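The day I watched a robot go through a bin

14/11/2024 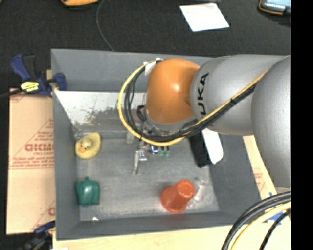 The bin at the third stop, with the duck, the green pepper and the cup. The big orange and gray arm is the one I stood next to for most of the afternoon.

I have wanted to go to the Whitelaw open day for years and every year something has come up. A dentist appointment, a flat tire, the year I wrote the date down wrong and drove out there to a locked gate. This year I made it! I took a bus, walked the last bit along the canal in the rain, and got there before the doors opened, so I stood under the bike shelter with a family of four and a man who was eating a boiled egg.

For anybody who doesn't know it, Whitelaw is the old carpet works out past the rail yard. Most of the building is rented out to small companies and two or three research groups, and once a year in November they put out signs and let people wander around. You get a paper wristband and a map. The map was wrong about the stairs but right about the coffee. The woman at the desk told me 563 people had signed up, which surprised her as much as me, and by noon you could feel it in the hallways.

I started upstairs with Urance, who make machines that sort seeds. I could write a whole post on those. The seeds slide down a chute and little puffs of air knock the bad ones out, and it makes a noise like somebody shuffling cards in the next room. A boy in front of me asked if it could do candy and they let him try it with a bag of his own. It sorted out all the orange ones. He wanted the orange ones back, and got them.

Next door was a table with a bunch of old servo motors opened up so you could see the gears. I turned every crank there was to turn. I also bought a pin.

But what I really came for was the ground floor, where the Protetti people had their picking setup running. I'd read their newsletter for a while (it's a good one, mostly about what went wrong that month) and I knew they'd be showing the arm doing what they call bin work. You put a few things in a bin, the arm has to find one, work out how to get hold of it, and lift it out. Sounds like nothing. My niece could do it before she could talk. And yet I stood at that rope for so long that my coffee went cold in my hand.

The first thing you notice is the size of the thing. I had pictured one of those slim white arms you see in videos, the ones that look like a desk lamp. This is a proper industrial arm, fat and rounded, with a shiny orange wrist and cables looped around it in big lazy curves, a yellow one and a bunch of black ones tied together. And then, at the end of all that, a skinny little metal finger pointing down at the bin. It looked like a horse trying to thread a needle. I mean that as a compliment.

The second thing is how homemade everything around it is, and I loved that. There's a bar clamp on the wall of the bin, the same sort I have in my garage. There's cardboard next to it with red printing on it. There's blue tape. I don't know what I expected, glass and chrome maybe, but this looked like a place where people get things done and then move on to the next thing. The floor of the bin is all scuffed and streaky too. I asked about it, and Dayana Camacho, who was running the demo, laughed and said that's what practice looks like. She told me the arm had made 1,623 tries that week alone, and plenty of them ended with metal meeting floor.

Dayana was great. She had clearly answered "is it going to take my job" a hundred times before I got there and was still cheerful about it. She explained that the hard part isn't the arm moving. The arm has been good at moving for decades. If you tell it to go to a spot, it goes to the spot, same as it did yesterday. The hard part is picking the spot. A rubber duck is round on top and there isn't much to grab from above. A toy pepper is shiny, and shiny things mess with cameras. A plastic cup lying on its side could be grabbed by the rim, or around the middle, or pushed until it rolls away. And clear plastic is the worst of all. They had a clear thing lying in there next to the red cup and I honestly didn't see it until she pointed at it, so I felt some sympathy for the robot.

Then they ran it. The arm came over the bin, slower than I'd have guessed, and stopped. There was a pause, a couple of breaths long, and you could feel everybody at the rope leaning in a little. Down went the finger, and up came the duck! People clapped. A little girl on her dad's shoulders yelled "AGAIN" before it had even been set down.

They did it again. The second time it went for the duck and missed, and the duck slid sideways across the bin, and the whole crowd made the noise you make when somebody misses a putt. I think I liked that run better. The arm came up with nothing, stopped, and then went back down a bit to the left and had it. Dayana said the going back and trying a different way was what they'd spent most of the year on. Before that it would try the exact same thing until somebody stopped it. (I know some people like that. I may be one.)

The pepper went fine. The cup was a drama. It took three tries and on one of them the cup rolled all the way to the back of the bin. I counted myself lucky to see it, because the next group apparently got a perfect run and left after five minutes.

At some point Paora Wihongi came over, who works on the camera side, and let a few of us look at the screen where you can see what the arm thinks it's looking at. I'm not going to explain it well. It's the bin, but with colored patches laid over the things, and the brighter the patch, the surer it is that it can get a grip there. The duck lit up nicely on its head. The clear plastic barely showed at all, a sort of smudge that came and went. Paora said they've got 11 clear things in the lab that they test with, and he calls them the ghosts. He's fondest of a salad box lid that the arm has never once picked up on the first go.

I asked him who would use something like this. He said the group they're working with is Indier, who handle returns for online stores. Apparently when you send back a sweater, or a phone case, or a set of cups, it all arrives in one big mixed heap and somebody has to pull it apart by hand. I had never thought about that in my life. I've sent back a lot of sweaters.

Somebody behind me asked why they use toys. I'd been wondering too. The answer was partly that toys come in good awkward shapes and partly that they're cheap and don't mind being dropped, and Dayana added that visitors root for a duck in a way they don't root for a cardboard box. She's right. I was rooting for the grip and also somehow for the duck to get away.

The last part was my favorite. They let people pick the order. You wrote down what you wanted the arm to go for, handed over the slip, and they'd run it with the things moved around. I was number 6 in line. I asked for the clear plastic, obviously. Dayana gave me a look and said "you're one of those."

It did not get it. It hovered, went down, touched the floor next to it, came up, thought about it, went down again and nudged it, came up. Then it gave up and took the cup instead, which I'd have done too. The guy next to me shook my hand as if I'd run a race.

I stayed until they started turning things off. I had meant to see the 3D printing room and the people who do the underwater cameras, and I missed both of them, and the soup as well. My feet hurt and my notes are mostly drawings of cables.

A few practical things if you want to go next year. Sign up early for the ground floor, since they only let a small group up to the rope at a time. Wear a warm sweater, it's an old mill building and the big doors stay open. The coffee is by the east stairs and is better than it needs to be. Kids did really well with the seed machines and the bin demo, less well with the talks. And ask questions! Everybody I talked to seemed glad to be asked, even when mine were silly. I asked Paora if the arm had a name and he said it had had several, and that he couldn't repeat most of them in front of the kids.

I've signed up for the newsletter with my other email address too, so that I don't miss the date again. And when I got home I put a drinking glass, a spoon and a sock in the laundry tub and tried to pick them up using only a pair of kitchen tongs with my eyes half closed. The sock was easy. I got the glass on the second try and I'm not going to talk about the spoon.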